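Home | Forums | Workshop Builds | New Posts | Search | Log In

Thread: Two-arm tidying build, shoe rack edition

**junesar_hal**
Hello all, and sorry in advance, I do go on a bit. Some of you followed my first attempt at a helper for the hallway, which could pick up a tennis ball and very little else. Well, it has two arms now, it has a head camera on a mast, and my wife has said that if it can put the shoes away she'll stop calling it the coat stand! So shoes it is.

The rack is the ordinary kind with black sides and chrome rods, and I picked it because we already owned it. I have been driving the arms by hand with the leader handles and recording every run, and I've got 40 good ones saved so far. My trouble is the rods. They're shiny, the sun comes in on both sides of that wall, and the depth readings jump all over the place right when I need them to hold still.
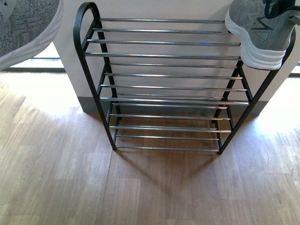
Kaczorowski thinks I should wrap the rods in matte tape and be done with it, the reflections will fool any depth camera at that price and no amount of extra recording is going to cure it.

**junesar_hal**
I did wonder about tape, and it would be a cheap afternoon. My only worry is that I'd be teaching it to handle a taped rack, and then we'd go to my sister's in June and it would be lost again. Maybe that's silly. It's not as if she has asked for it to visit.

**Flendora**
I don't think it's silly at all, but I would leave the rods alone for another reason. You don't need good depth on the rods. Find the black side frame, which is matte and has that nice round top, and work out where the tiers are from there. The rack doesn't change shape. I did the same thing with a wire dish drainer and it went from hopeless to pretty decent in an evening.

**Kaczorowski**
Until somebody bumps it and one foot swings out. Then your tiers are all off by an inch and the shoe goes on the floor. Tape is 9 dollars.

**Flendora**
So you look again before each placement! It takes a blink.

**junesar_hal**
Now, now, I'm grateful to you both. I tried Flendora's way this morning with the side frame as the anchor, and I like it very much. Next puzzle is the fingers. The covering is wearing off, one side worse than the other, and I'd like to sort that out before I record anything more. I started with plain rubber, which grabbed the floor and made the whole arm shudder, so fuzzy stuff went on the right one and I've been happy with how gently it takes hold of a shoe.
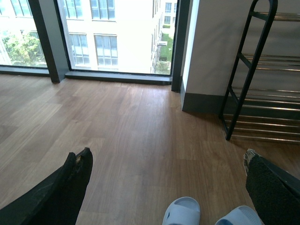
Slides are a different animal from sneakers, by the way. With a sneaker I can come in from almost any angle and get a fair grip, but the foam ones squirm away if I'm the least bit off center, and then I'm chasing them across the boards like a man after a hat. I've slowed the last part of the reach right down and it helps. Has anyone found a covering that lasts?

**Isla Kerr**
Silicone tape over a thin felt backing. I get about 2 months out of a set, and that's with my kids running it after school. Whatever you choose, do both fingers the same. You'll save yourself a lot of head scratching.

**Kaczorowski**
Agree with Isla on matching them. Still say tape the rods.

**junesar_hal**
Matching set it is, then, and I'll order the felt tonight. For anyone reading along who wants to try a rack like mine, I'm using both arms at once now, one for each shoe of a pair, and the head camera does most of the looking while the wrist cameras take over close in. I put the right shoe down first and keep the left arm well clear until that hand has let go, which was Junosley's suggestion over in the arms thread and a very good one.
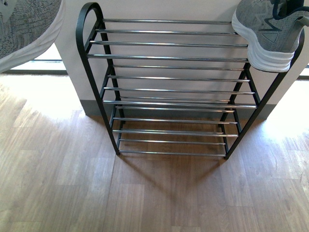
The order matters more than I expected, because when both hands go in together the elbows want to share the same bit of air, and I've got a dent in one of the covers to prove it. I've also given up on the lowest tier for now. The arms can reach it, but the wrist has to fold over so far that I can't see what I'm doing from the leader side, and my back complains besides. The upper ones will keep me busy for a good while yet, and I'll post the settings once I've tidied up the file.

**Flendora**
Please do! I'd love to see how you did the hand-off to the wrist cameras.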